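How to refill a narrow bottle from a cup (no funnel)

Quick one today. Got asked this in the comments of the plant watering post and my answer got too long, so it gets its own page.

You want to get water from a cup into a bottle with a small mouth. No funnel, no mess, or not much of one. Takes 30 seconds once you have the hang of it. First few goes, do it over the sink.

What you need

A cup with a thin, even rim. Thick mugs dribble.
A bottle, cap off. 500 ml is a good size to learn on.
A dish towel.
A tray if you're not at the sink.

Before you pour

Take the cap off and put it somewhere you'll find it. Not on the counter edge. I have lost so many.

Fill the cup two thirds, no more. A full cup spills before you've even tipped it, and it always goes down the side. Better to do two or three short pours.

Dry the outside of the cup. Water on the rim gives the stream something to follow and it'll run back under and down your wrist.

Stand the bottle on something flat. Hold it low down, near the base, firm but no squeezing. Thin plastic gives when you squeeze it and the water inside jumps. Let go too fast and it sucks air and gurgles, which throws your aim off.

The pour

Bring the rim close to the mouth of the bottle. Close but not touching. If the cup rests on the bottle it blocks the air getting out, plus you'll knock it over sooner or later.

Tip in one go until the water starts, then stop tipping and hold. The first drops are the worst part — too slow and they cling to the cup. Commit to it.
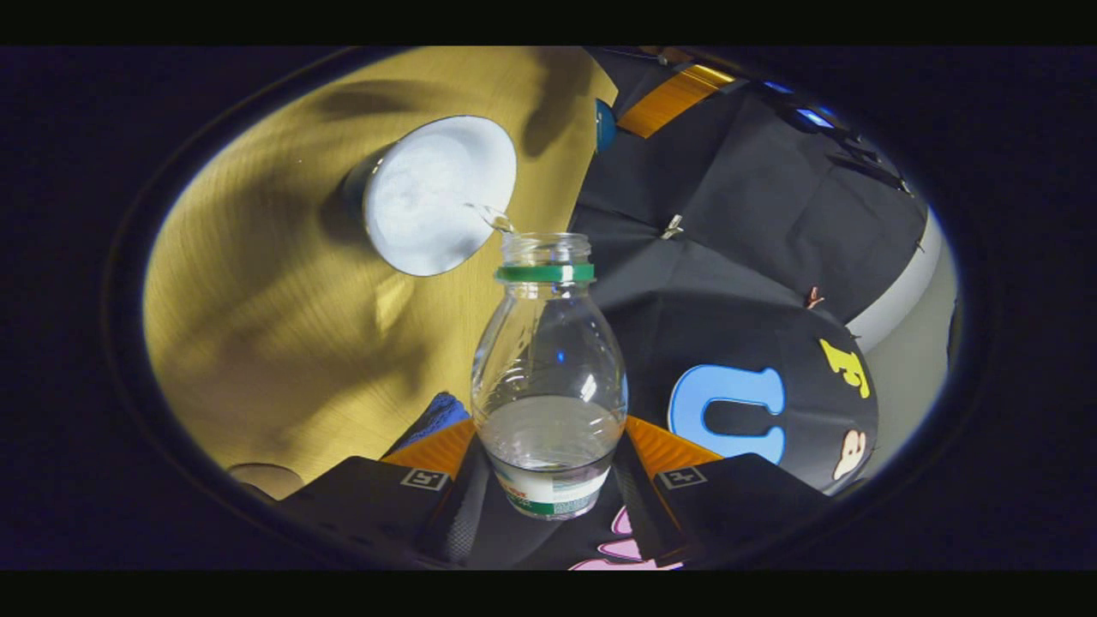 Stream width is the thing to get right. Too thick and it fills the whole neck, the air can't get out, and it burps back up at you. Too thin and it sticks to the cup. You want it narrower than the opening so air can come up past it. With the cup tipped well over on its side you get a thin clear stream off the lip, landing right in the mouth, and that's the one to copy. Watch the mouth of the bottle while you pour, not the cup. Your hand sorts itself out.

Keep tipping a little as the cup empties or the stream will creep back toward you.

Stopping

Turn the cup upright fast. A slow stop is where most of the drips come from. Wipe the rim with the towel, then go again.

Slow down when you reach the shoulder of the bottle. It narrows there and the level comes up much quicker than you expect. Leave a bit of space at the top, more if its going in the freezer.

If it keeps going wrong

Runs down the outside of the cup: rim is wet or you're tipping too slow. Dry it, be braver.

Bottle tips over: your holding it too high. Go lower, or put a little water in first for weight.

Splashing at the mouth: cup's too far up. Come down.

Shaky hands: rest your pouring elbow on the counter. Helps a lot.

Practice with plain cold water before you try juice or anything sticky. Same method for syrup but pour slower, and have the towel wet.

Next up, Tuesday: getting labels off without the glue staying behind.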